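Garment Care > Team Kit > Set-Up and Folding

Section 4. Folding printed shirts on an upholstered surface

This section applies to jerseys and T-shirts with printed numerals, lettering or striped trim, folded on a padded seat or ottoman. It covers set-up of the surface, the fold itself, and transfer to the Flalura storage case. Washing and drying are covered in Section 3. Shirts with sewn-on twill numbers are treated separately in Section 5, as the layers are stiffer and the fold lines fall in different places.

4.1 Before you start

You need the following:

– a flat, padded surface, wider than the shirt from sleeve to sleeve
– a laundry basket
– the folding card supplied with the case (part 113)
– tissue sheets, if the print is less than one day out of the dryer
– a lint roller

A firm seat cushion is suitable if the top is level and the fabric has a close, flat weave. The weave holds the lower layer in place while the upper layer is moved. Smooth tabletops may be used, but the shirt slides and the corners have to be held. Do not use velvet, corduroy or any cover with buttons. Buttons leave round marks in a fold that is pressed by hand.

CAUTION: Check the cover for color transfer before placing a saturated red, navy or black shirt on it. Press a damp white cloth against an inside seam of the shirt for one minute. If color shows on the cloth, wash the shirt again on its own before folding.

4.2 Setting up the surface

1. Clear the seat and remove loose cushions. Brush off crumbs and pet hair with the lint roller. Lint picked up at this stage ends up inside the fold and is hard to reach later.

2. Place the basket on the floor beside the seat, within reach of the hand you use less. Keep it off the cushion – its weight tilts the surface and the shirt drifts toward it.

3. Move to the side of the seat where the front edge is rounded. Work at least a hand's width in from this edge. Fabric that hangs over the curve is pulled down by its own weight and the fold line will not be straight.

4. Take one shirt at a time from the basket. Shake it once, holding it by the shoulders. Do not shake by the hem, which stretches the side seams.

Note: Keep the room light to one side if possible. Low side light shows creases that are invisible under a ceiling lamp.

4.3 Laying out and folding

5. Lay the shirt down with the print facing the cushion. Check that both side seams lie at the outer edges and are not rolled underneath.

6. Take the two lower corners between finger and thumb and draw them apart until the hem is straight. Lift the corners slightly while doing this, then lower them together. The hem or trim should form one continuous line. Stop pulling as soon as the line is straight; further tension opens the stitching and may crack a numeral.

7. Smooth the body from the center outward with the flat of the hand. Small wrinkles in the middle of a cotton shirt may be left. They settle once the stack is closed.

8. Place the folding card centered below the collar, with its short edge against the neckline. Fold one side over the card, then turn the sleeve back on itself so that it lies inside the outline. Repeat on the other side.

9. Withdraw the card downward. Hold the collar with the free hand.

10. Bring the hem up to just below the collar to form a rectangle. If the upper layer bunches, grip it at the bunched point, raise it clear of the lower layer and set it down again. Pushing bunched cloth flat produces a pleat.

Striped cuffs, collars and edging are the best guide to alignment. A stripe that runs parallel to the nearest fold shows that the layers under it are square.

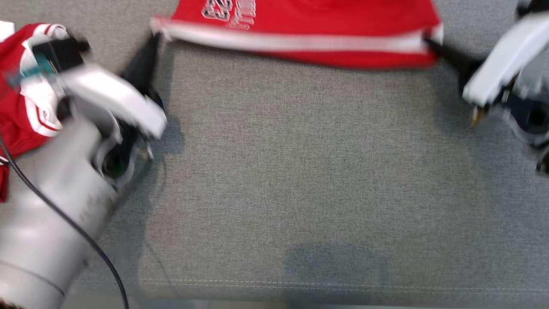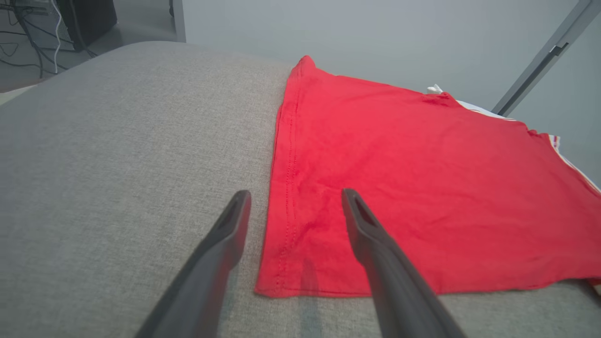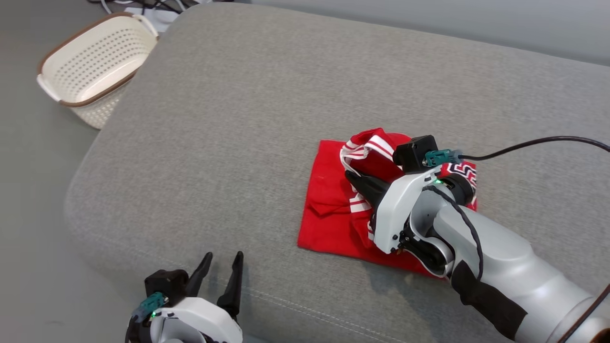 4.4 Checking the fold

11. Compare the lower edge with the weave or the seam of the cushion. It should be straight along its full length. A slight wave in the upper edge is acceptable, as this edge is turned under in the next step.

12. Look for any corner that projects in a point. A pointed corner means that one side was folded at an angle. Open the last fold only, correct the side, and close it again.

13. Tuck in care labels and hanging loops. A label caught in the fold makes a dark pucker next to it and, after storage, a permanent ridge.

14. Turn the shirt over as one piece, supporting it from beneath with both palms. The print should now face up. If a fold line crosses a numeral, start again from step 8 with the card moved sideways.

CAUTION: Do not iron the folded shirt. Heat passes through the layers and may bond two printed areas to each other. Ironing, where the care label allows it, is done inside out before step 5.

4.5 Transfer to the case

15. Open the Flalura case fully and lay it on a level surface. The Surklow divider must be in the upper slot for adult sizes and in the lower slot for youth sizes.

16. Slide the folded shirt in with the collar toward the hinge. Place one tissue sheet over the print if the next shirt is also printed.

17. Load no more than 11 shirts per compartment. Above this number the lid presses on the top shirt and the edging curls.

18. Close the lid without locking it for the first hour. Lock it only after the stack has settled.

Note: Tissue for the case is available as part 161. Newspaper and colored gift tissue are not suitable.

4.6 Common faults

Fold opens by itself: The fabric is slippery or the sleeves are too thick on one side. Lay the sleeves flat, one pointing up and one pointing down, and repeat steps 8 to 10.

Hem is straight but the top is skewed: The shirt was laid out with the collar off center. Return to step 5.

Side seam twists toward the front: This is a result of how the shirt was cut and cannot be folded out. Align by the print and ignore the seam.

Print feels tacky: The shirt was folded too soon. Unfold it, hang it for four hours away from direct sun, and use tissue when it is packed.

Stripes on the cuff show a crease after storage: Turn the cuff outward instead of inward at step 8. A single turn is enough.

4.7 Revision record

Feb 26, 2023 – Steps 8 and 9 rewritten for the shorter folding card. Compartment limit in step 17 corrected. Text: Els Hoekstra. Checked by: Norbert Csonka.

Section 5 begins with the layout for sewn-on numbers. The folding card is not used there until the second side fold.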